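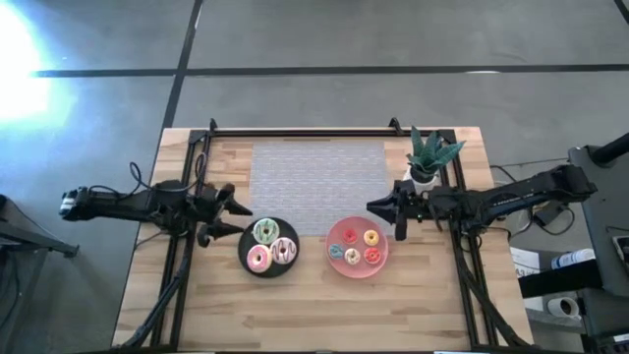 I've been trying to cancel a magazine for eight months. It's called the Pradier Review, it comes out whenever it feels like it, and I'm fairly sure I subscribed to it by accident while trying to buy a lamp.

I want to be fair to the lamp. It's a good lamp. It came from Zulico, the home goods store out by the highway, back when they'd let you check out online without handing over your blood type. Somewhere between the shipping page and the payment page there was a little box, already checked, that said "Yes, enrich my living." I remember seeing it. I remember thinking it was probably a newsletter. I was tired and the old lamp had started to hum.

The first issue arrived in April, wrapped in clear plastic with a card that read Welcome Home. I was already home. Inside was a long essay on linen, a quiz about which kind of doorknob you are (lever, apparently) and a recipe for soup that began the day before. I read the whole thing at the kitchen counter with my coat on.

I should say that I come from magazine people. My parents never threw one out. There was a stack in the bathroom, a stack by each bed, and a stack in the garage that had merged with the wall. When I moved into my first apartment my mother gave me a box of old ones "to get you started," like sourdough. So I know how this goes. You keep one because it has a good article on gutters. You keep the next because it would be strange to have just the one. After that you're a person with a shelf.

So I decided to get out early. How hard could it be?

The card had a phone number. The phone number had a menu. The menu had a choice for people who wished to give a gift subscription, a choice for people who wished to extend their subscription, and a choice to hear the menu again. I pressed zero, which used to work. It played a few bars of flute music and gave me the gift subscription line, where a very pleasant recording told me my friends were lucky to have me.

I hung up and wrote an email. The reply came back in under a minute and thanked me for my continued interest.

A second email got the same answer with a survey attached. The survey wanted to know how likely I was to recommend the Pradier Review to a friend or coworker, and it would not accept zero. The scale began at "somewhat." I picked "somewhat," because I wanted to get to the comments box at the end, and in the comments box I typed PLEASE CANCEL. Two issues came the next month.
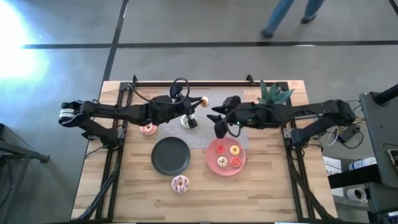 *Donuts at the table, one frosted white and one glazed orange.*

At this point I did what I should have done first and went looking for other people with the same problem. There's a message board for everything. This one is mostly about coupon codes, but there's a thread on the Pradier, and it runs to around 600 posts. I read them the way other people read mysteries. One poster had moved twice and the magazine had beaten her to the new address both times. Another had gotten a refund check made out to his dog. Several had given up and started to like it, and you could see the exact post where each of them turned. They'd be raging about the flute music and then, a page later, "Has anyone tried the soup?"

The most useful post said the whole thing is handled by an outfit called Gallardo, which does the mailing for a lot of small magazines, and that you had to write them a letter. On paper. With your customer number, which is printed on the plastic wrapper, which everybody throws away the second they get it, me included.

So I waited for the next issue. It felt like staking out my own mailbox. When it showed up I carried it in by the corners and copied down the number, all fourteen digits of it, then wrote my letter. I have not written a business letter since high school and I believe I overdid it. I used "heretofore." I signed my full name with the middle initial, which I never do, and I walked it to the mailbox on the corner so I could hear it drop.

Five weeks passed. I started to relax. I cleared the pile off the shelf and put a plant there, one of those droopy ones from the grocery store. The tag says Ginduline, which may be the plant or may be the company that grows it. I've looked it up and neither of us is any wiser. It likes indirect light. It's doing better than I expected.

Then a big envelope came from Gallardo. I opened it standing up. It was a letter thanking me for mine, and it said that my request had been processed and that my subscription was now "settled." I took it to mean canceled. My sister, when I read it to her over the phone, took it to mean the other thing.

My sister was right. The new issue was in the mailbox that same afternoon, thicker than the others, with a ribbon to mark your place. 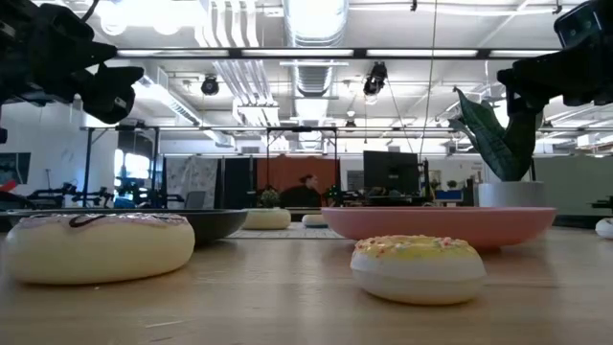
Vol. 8, No. 2

I've got it next to me now. There's a piece on the history of the footstool that goes on longer than I'd have thought the footstool could support, and I have to admit it picks up in the second half. There's a letter to the editor complaining that the doorknob quiz left out pocket doors. The editor's answer is a full page and pretty heated. The crossword has a clue I've been stuck on since lunch: "Heretofore," five letters, and the second one is an N or my 12 across is wrong.

I've written to Gallardo again, shorter this time. I also called the number once more, late at night, on the theory that there might be a different menu after hours. Same menu. Same flute, though I think they've added a verse.

If anyone reading this has gotten out, please leave a comment and tell me how you did it. If you've made the soup, same thing. I've got the beans soaking and it doesn't say whether you're supposed to change the water.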